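Testing a success detector on near-identical sim frames, the quick way

Rough notes, written up fast because two people asked this week. Last updated Thursday, September 24, 2026.

This is the method we use in the Skodov evals to find out if a success detector is reading the picture or just guessing from the prompt. No real arm needed. You need a simulator, rendered stills, a vision-language model and an afternoon.

What you need

A household sim with cameras you can pose by hand. Ours is Fladesdale, any will do.
A batch of rendered frames. We use 492.
A model that answers short text questions about an image. We run Bruveck, the small one.
A spreadsheet. Really.

Step 1. Pick a corner with glass in it

Glass is where detectors fall over. Pale bottle on a pale wall, clear vase on a shelf, hardly any contrast. Put a big dark object close by and the model spends all its attention on that instead. A TV corner is good for this. The TV eats half the pixels and the things you want to ask about are tiny.

Set the camera high and angled, not straight on. Straight on is too easy, scores go up and you learn nothing.
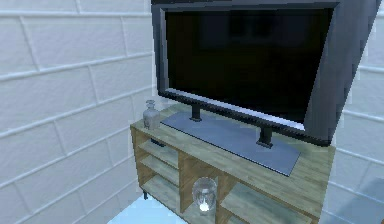 Write your object list now, before running anything. For a TV corner mine goes: television, cabinet, decanter on top, vase on the middle shelf, small dark thing on the left. Leave that last one as "small dark object" in the list. If you write "remote" you are grading the model against your own guess, and then a model that says "box" gets marked wrong for no good reason. I lost a whole run to this in December.

Step 2. Write the questions in pairs

Every question gets a twin with the opposite true answer. Same length, same words where you can.

Is the decanter on top of the cabinet? (yes)
Is the decanter on a shelf inside the cabinet? (no)
Is the screen on? (no)
Is the screen off? (yes)

Score the pair, not the single question. Both right = 1, anything else = 0. A model that says yes to everything gets zero, as it should. Scored singly it gets half and looks alive.

We ended up with 140 pairs. You can start with less.

Step 3. Add wide views from the same place

Close views only will fool you. The detector learns "brick wall means TV task" and you never notice. So swing the camera to the other side of the space and render things that have nothing to do with the task. Doors, sink, table, whatever is there. Then ask the TV questions anyway. Correct answer to "is the vase on the shelf" is "can't tell from this view", and you have to allow that as an answer in the prompt or the model will never give it.

Keep big odd foreground stuff in. Thin wire and mesh are especially nasty – the model sees background through the gaps and reports both as one object. Ask one pair about the floor and one about what's in front of it.

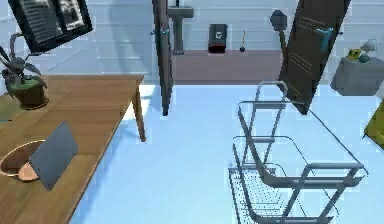 Step 4. Build the near-twins

Main part of the test, don't skip. Take your close view and render a second still from the same corner with a slightly different camera pose. Shift it so the TV sits a bit differently in the crop, leave the rest. To a person it's the same corner. To a weak detector it can be a new world.

Run all the pairs on both stills. Then compare answers between the twins, row by row. Any pair that flips is a flag. Doesn't matter which of the two was right, a flip means the answer came from the crop and not the objects.

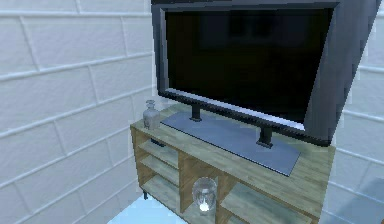 Watch the bottom edge too. Shelves that run out of view there gave us more flips than the glass did, wich I did not expect. Model sees a bit of the right compartment and fills in the rest with stuff. If you get a lot of those, add an "is all of it in view" pair and look at that column first.

Step 5. Read the numbers

Three columns are enough: pair score, flip rate, can't-tell rate on the wide views.

Our last run flipped on 29 of the 140 pairs. Most of them were position questions, left/right of the stand base. Presence questions were much steadier. Pair score on its own looked fine, so if we'd stopped there we'd have shipped it.

If can't-tell is near zero on the wide views your detector is making things up. Fix the prompt before touching the weights. Cheaper.

Step 6. Re-run with the prompt shuffled

Same frames, same pairs, question order randomized. 5 shuffles. If the flip rate moves a lot between shuffles you've got an order effect and the step 4 number is not worth much. Eugeniusz Kalinowski wrote the shuffle script for Żak and it works here with no changes, just point it at your folder. It wants the twins named with matching prefixes, it will silently skip the ones that don't match so check teh count at the end.

Known problems

Arm out of view. Some stills have no gripper anywhere in them. Detectors trained on arm-in-view data like to say "gripper is closed" regardless. Add a gripper pair to every still, with and without.

Dark screens. Faint reflections get reported as a picture playing. Keep the on/off pair in.

Tilted cameras. "Above" gets ambiguous fast. Say "resting on" or "inside" and drop "above" completely.

Cached answers. Clear the cache between twins – ours was keyed on the prompt only, and for two days the flip rate was a perfect zero.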